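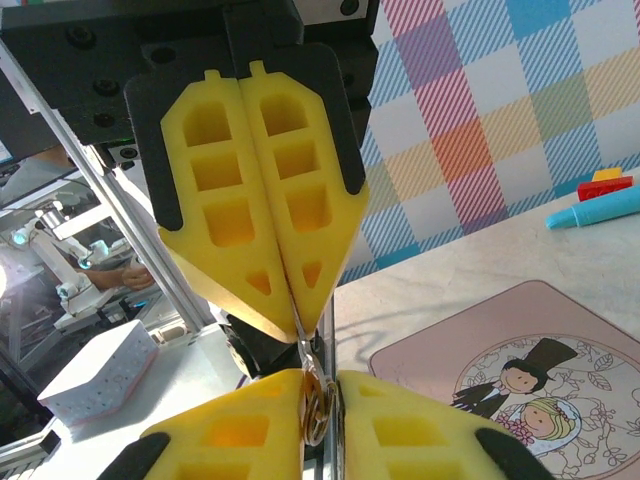
A reader from Harnow wrote to ask why a robot can't just let go as soon as a person's hand comes near. It is a fair question, and the rules for sharing work with robots cover it.

Letting go is not always the safe choice. If a robot drops something sharp, such as a pair of scissors, the sharp thing falls. The workshop rules at Sturkness give a different order: first stop moving, then keep holding, then wait for a person to decide.

Passing an object from one gripper to another has its own rule. The second gripper must close on the object before the first one opens. For a moment both hold it. With scissors, each gripper needs its own place to hold, and the fingers must not squeeze so hard that the scissors twist.

Soft fingers help with this. Foam bends a little around an object, so the push is spread out. Soft fingers do not make a robot safe by themselves. The arm behind them is still hard and can still hit someone.

People have rules too. At Sturkness there are six, and these are the ones children ask about most:

Know where the stop button is before the robot starts.
Tie back long hair.
Keep hands out of the space between two grippers.
Ask the adult in charge before reaching toward a robot.

A stop button must work every time. The Juradby checklist says to press it at the start of each session and to write down the result. If the robot keeps moving, it is switched off at the wall and stays off until it is repaired.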